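About Dratlow

Hello, and thanks for clicking through! I'm Diễm Phùng, and I started Dratlow with Veronika Brunner after we'd both spent too many years writing the same bits of robot software over and over at different jobs. We make planning and control software for robots that work with household furniture: doors, drawers, lids, shelves, all the stuff that swings or slides when you pull it.

That sounds like a small corner of the world, and I suppose it is, but it's a corner full of trouble. A cupboard door moves on an arc. Your robot has to guess where the hinge is, hold on, follow the arc, and keep its own elbow out of the way while it does it. Get the hinge wrong by a little and the arm starts fighting the door. (I've heard a door lose that fight. It's a horrible noise.)

What we make

Plillum is our planner, and it's the one most people write to us about. You give it a first guess at how a door or drawer moves, and it works out a path for the whole arm, then keeps correcting the guess from the forces it feels along the way. The newest release also understands that an open door is now an obstacle, which I'm embarrassed to say took us until version three.
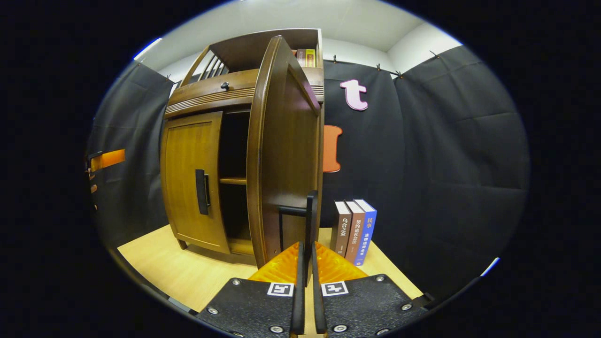
Putting things on shelves is the other half of the job, and books are my favourite test. They're heavy for their size, they're thin, they fall over, and the gap you want to slide them into is never quite the gap you measured. Veronika prefers mugs. We've agreed to differ, and the test suite has plenty of both.

Cideo is the tool we use to look after recordings. It lines up the video with the gripper's path, finds the moments where contact starts and stops, and lets you scrub through the lot in a browser. We wrote it for ourselves and only tidied it up when a customer saw it over Veronika's shoulder and asked what it cost. At the last count our own library held 3,206 recordings, and you can pull up every drawer that stuck, or every door opened from the left, in a second or two. I use it daily and still find it a bit magic!

Kokkinos is the youngest of the three. It's a small control layer that sits between the planner and the motors and decides how stiff or soft the arm should be from one moment to the next. It runs at 300 updates a second on quite modest computers, and we're very stubborn about keeping it that way.

How we work

We demonstrate a task by hand first, with a gripper you hold like a tool, and the software learns its starting point from that. Then comes the long part, which is mostly reading logs, changing one thing and trying again. Each release has to get through 78 checks in simulation before it goes anywhere near a real arm. 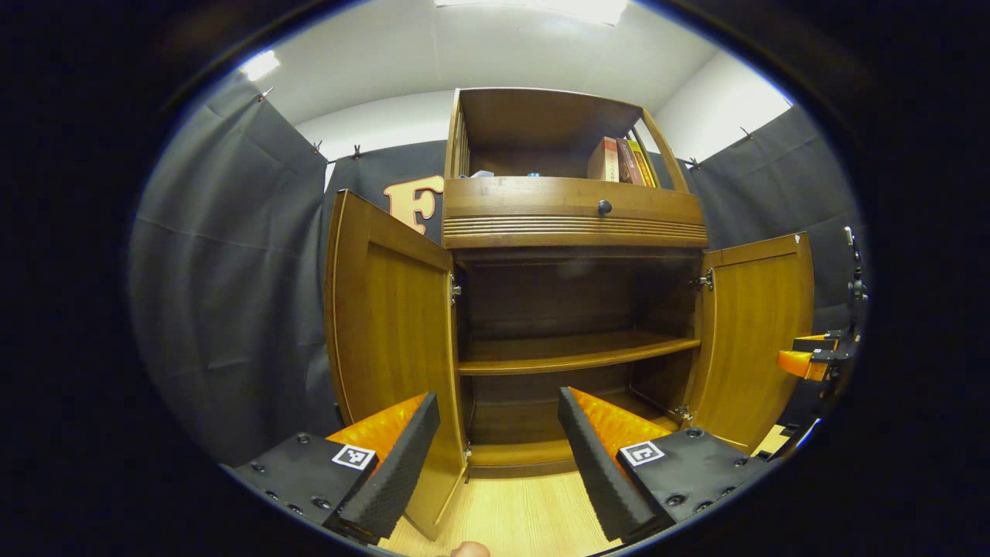

Both cupboard doors open and the shelf inside clear.

Wednesday afternoons are for breaking things. Everyone drops their own work and tries to make somebody else's code fail, and whoever finds the oddest bug picks the biscuits. My best so far was a planner that would only open doors if you'd asked it to close them first.

Working with us

Most of our customers are small robot makers and university labs. If you've got an arm, a gripper and a cupboard that's giving you grief, write and tell us how it goes wrong. Logs are lovely, but a grumpy paragraph will do. We answer every message ourselves, usually before lunch, and new users get a 40-minute call with one of us to set things up. We'll be looking for another planning engineer from November too, so do say hello if that might be you.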